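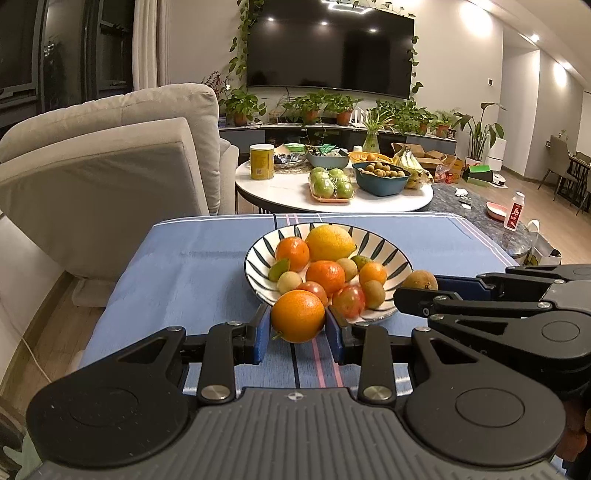 Pylyp Derkach asked us why he forgets what he went to the kitchen for the moment he walks in, and whether his brain is broken. It isn't, Pylyp!

Why Do We Forget Things?
By Lina Saliba
Last updated: May

Your brain has a small "holding spot" called working memory. It keeps a few things ready for right now, like a phone number or the next step in a game. It's amazing, but it's tiny! Most people can hold up to 7 things there, and often fewer.

When you walk into a new room, your brain gets busy with new sights and sounds – and the old thought can slip right out. Going back to where you started often brings it back. Try it!

Want to hold more? Group things together. The numbers 3, 0, 5, 1 are four things, but "thirty, fifty-one" is only two. Scientists call this chunking, and you already do it all the time, every time you read a whole word and skip spelling it out.

82 shares
50 comments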